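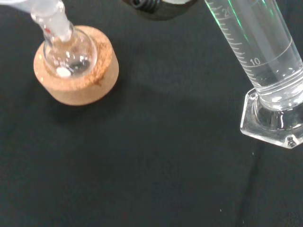 Home | Stories | Reviews | Submit

Filed under: Short Fiction, Lab Life

The Nitaro came with a 54-page manual and a free trial, so naturally I skipped the manual. "Pour to ten," I told it. It went a hair over ten and stopped, like my aunt with gravy! I gave it four stars on the Kenham site – then took one back, then felt awful. By October it had run 1,577 pours for me, and the trial was ending in six days. I typed "cancel," looked over at the arm, and went to find my credit card.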